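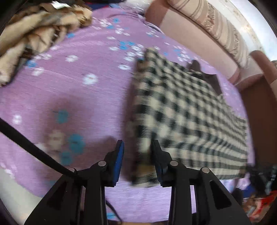
Figure 3. Jaws open at the left side of a checkered cloth on a printed sheet.

4.2 Fingertips on Soft Goods

The bench results in Section 4.1 flatter both fingertip designs. Wooden blocks hold still, have edges, and do not change shape when someone breathes near them. A bed offers none of these courtesies, so we repeated the comparison there with folded cloth as the target and a second cloth surface directly under it.

We tested two sets of fingertips on the same hand-held body. The Skaven tips are flat and fairly stiff. The Jidico tips carry a softer pad that gives under load and recovers slowly, a property the June pilot report called "compliance" and the operators called other things. Each set was used for 200 grasps. Operators were told to take the cloth and leave the sheet, and a trial in which both came up was scored as a failure, however graceful the lift.

Most failures were of this kind. On a table, closing a little too low costs a scrape. On a mattress the jaws sink, the sheet rises between them, and the gripper reports a firm and confident hold on the bedding. The softer pads made this worse, which we did not expect and spent several weeks trying to blame on calibration. The calibration was fine.

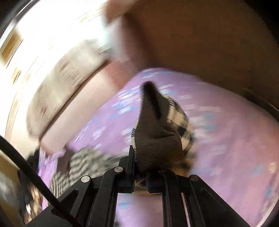
Small knitted pieces gave the opposite result. The stiff tips pushed them along the bed or caught a few loops of yarn and dropped them on the way up, while the softer pads closed on the bulk of the piece and kept it. Operators also moved faster on these trials, and the resulting blur cost us 92 clips that the pose tracker would not accept. We kept those clips in the success counts and left them out of the trajectory analysis. The full set holds 3361 clips across all surfaces, 531 of them recorded on beds.

Neither tip wins, then, unless one is allowed to choose the laundry. We considered averaging the two categories into a single score and decided against it – the number came out respectable and meant nothing. Results are given by object type in Table 5, with approach height as a covariate. 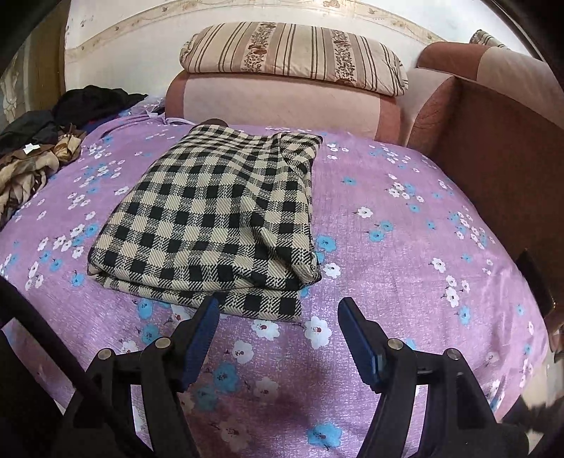 Gönül Aydoğan, commenting on a draft of this section, objected that approach height was doing most of the work and that the pads were getting the blame for it. Had the jaws come in at a shallower angle, she wrote, the softer tips would have slid under the bottom fold and never met the sheet. We reran part of the folded-cloth set at the Vallville site with that angle fixed. The gap between the tips narrowed but did not close, and Aydoğan has asked for a steeper mattress.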